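Workshop > Guides > Two-Arm Benches

Guides Parts Troubleshooting Build Logs About

How to track down a cable snag that looks like a bad motor

So my left arm started dropping books on a Tuesday, and I spent most of that week blaming the wrong thing. I'm writing it all out here in the order I wish I'd done it, so you can skip the part where I ordered a motor I didn't need (it's still in its bag, if anyone wants it).

The symptom first. I run two small arms side by side on a bench, both bolted to a front rail, and they shelve books together. One holds, the other pushes. The left one would reach out fine, get close to full stretch, shudder a little, and then the software would throw an overload on the wrist and cut power to that whole arm. The right arm kept going, of course! It would happily shove a book into a partner that had gone limp. That's the part that scared me, and I'll come back to it.

Before you touch anything, kill the power at the supply and let the arms sag onto something soft. I use a folded towel. Don't trust the stop button in the control window for this. Mine runs through Flirkeo, and its stop button only pauses the motion queue, so the motors are still holding and can still move if something upstream sends a new target. Pull the plug.

Step 1: Read the log before you read the motor

I went straight for the screwdriver, which was dumb. Open the log and look at where the arm was when the fault hit. Mine had 82 overload entries, and nearly all of them happened with the elbow opened out and the wrist rolled the same direction. A worn-out motor complains all over the place. If yours only complains in one corner of its reach, go look at the cable.

Step 2: Move it by hand

With the power off, take the arm by the upper link and walk it slowly through the move that fails. Go slower than you think you need to. I felt nothing for most of the swing and then a soft springy tug right near the end, like a dog on a leash. Let go there and see if the arm drifts back. Mine did. The service loop between the last clip and the wrist was too short, so at full stretch the wrist motor was pulling against its own cable.

Step 3: Redo the clips

Snip or unclip everything above the elbow. Put the arm in its longest pose, roll the wrist all the way over, and only then set the clips, working from the wrist back toward the base. I ended up with 300 millimeters of cable in the loop off the wrist. It looks sloppy and it sticks out to the side, but it never goes tight. Check that the loop can't drop into the gripper or hook on the other arm when both are over the shelf. I had to turn mine outward, away from the middle.
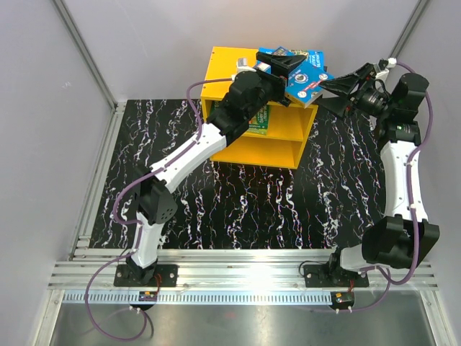

Leave slack down at the base as well, where the cable comes off the mounting plate. A tug up top travels all the way down to the connector, and a connector that's been yanked a few hundred times gives you lovely intermittent faults that come and go with the weather. I reseated both of mine while I was in there.

Step 4: Make the arms fail together

Okay, the scary part. Out of the box my controller (a Nilero) treats each arm as its own little world, so a fault on one means zero to the other. Find the shared fault setting and turn it on. If your controller doesn't have one, put both supplies behind a single relay and have either arm's fault line open it. Laurinda Baptista on the Kondine forum posted the wiring for that, and I copied it straight off her sketch with no trouble.

Then test it on purpose. Empty shelf, hands out of the box, lid shut if you've got one. Drop the left arm's overload limit way down so it trips early, start a shared move, and watch the right one. It should stop too. Swap sides and do it again, then put the limits back where they were. I forgot that last bit and lost an evening to it.

Step 5: Run it in

I ran 3,000 slow reaches with nothing to pick up before I let it near a book again, and checked the clips by eye every couple of hours. One had crept down the upper link, so I added a wrap of cloth tape under it. No overloads since, and the wrist motor runs cooler than it used to.

If you've still got the fault after all that, then yes, go ahead and swap the motor. The Vakulenko bracket needs the long screws, by the way, and they don't come with it.

Filed under: Robot Arms, Wiring, Fault Finding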